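4.2. A passagem do objeto pequeno

Os manuais de economia doméstica que compõem a primeira parte do corpus dedicam páginas inteiras a pousar coisas (o prato, o copo, a faca com o gume para dentro) e quase nenhuma linha a passá-las de uma mão para outra. A omissão surpreende, tendo em conta a frequência do gesto. No registo doméstico de Firlow, que cobre o mês de agosto, contam-se 1632 ocorrências em que um objeto muda de mão, e em apenas 276 delas ele chega a tocar numa superfície pelo caminho. As restantes são passagens no ar, o género de coisa que as pessoas fazem enquanto discutem a conta da luz.

Kamolrat, na discussão interna que deu origem a esta secção, propôs chamar «ponte» ao intervalo em que o objeto está seguro pelos dois lados. O termo ficou, apesar da resistência inicial dos restantes autores, que preferiam «fase de dupla preensão» e que foram vencidos pelo cansaço de o escrever. Entendemos por ponte o período que vai do segundo contacto até ao primeiro abandono. Antes dele há uma oferta; depois dele, uma posse. Durante a ponte, a pergunta «quem tem o objeto?» não admite resposta decente, e os nossos anotadores, a quem o protocolo Druvier obrigava a dar uma, deixaram nas margens comentários que optámos por não transcrever. 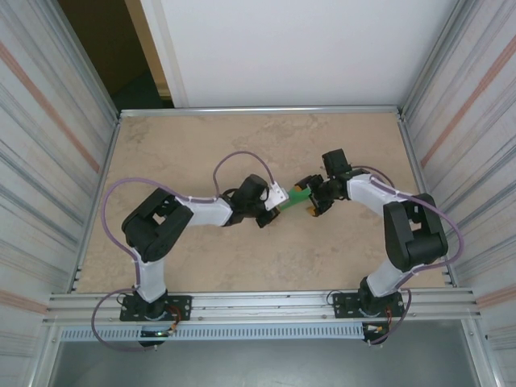
Figura 4. Ponte sobre o centro da mesa, com um objeto verde pequeno.

A dimensão do objeto condiciona a ponte mais do que o peso, contra o que supúnhamos na primeira versão do protocolo. Uma travessa oferece duas pegas e uma distância confortável entre elas; uma colher oferece um cabo e a esperança de que o outro não queira pegar pelo mesmo sítio. Abaixo de certo tamanho, as duas preensões disputam o mesmo espaço e cada lado tem de se contentar com uma extremidade. É a solução da Figura 4, em que o objeto verde está preso por uma ponta à esquerda e pela outra à direita, com o tampo bege por baixo sem qualquer papel no assunto. Chamamos a esta disposição «topo a topo» e distinguimo-la da disposição «sobreposta», em que um dos lados segura por cima do outro, frequente com panos e com crianças que não querem largar.

A classificação foi aplicada a uma amostra de 1000 passagens retiradas do registo. Excluíram-se os objetos atirados, por razões de método, e os objetos arrancados, por razões de paz familiar: uma das casas participantes pediu que não fossem contados. Cada passagem foi anotada quanto ao lado de origem, à disposição das preensões, à posição relativamente à mesa e ao modo de abandono. O último campo revelou-se o mais ingrato. Largar é um ato discreto, e há quem o faça tão devagar que o instante exato se torna uma questão de fé. Adotámos a convenção Adugna, segundo a qual só há abandono quando se vê espaço entre o objeto e aquilo que o segurava. A convenção tem o defeito de chegar sempre tarde e a virtude de chegar sempre tarde da mesma maneira.

Quanto à posição, as passagens topo a topo concentram-se sobre a zona central da mesa. A explicação cómoda é a simetria: cada parte percorre metade do caminho. A explicação menos lisonjeira, que as entrevistas favorecem, é que o centro da mesa é onde o objeto cai sem partir nada nem rolar para o chão. Uma das participantes descreveu a mesa como «o seguro», e não encontrámos na literatura formulação melhor. Convém notar que a mesa, nestes casos, funciona sem ser usada, o que complica a tipologia de Akari, onde as superfícies entram apenas como origem ou destino. Propomos acrescentar-lhe a categoria de superfície sobrevoada. O nome não é bonito, mas a alternativa em circulação era pior.

Resta a questão da cor, que um dos avaliadores anónimos nos pediu que tratássemos e que tratamos com brevidade. O verde sobre o bege distingue-se bem e facilita a anotação; uma rolha de cortiça sobre o mesmo bege teria facilitado menos. Os objetos de cor próxima da do tampo foram anotados duas vezes, por pessoas diferentes, e as divergências resolvidas por uma terceira, que manifestou por escrito o desejo de não voltar a ser convocada. Os casos que nem assim se resolveram passaram à categoria «indeterminado» e são retomados na secção 4.3, a propósito das colheres de chá.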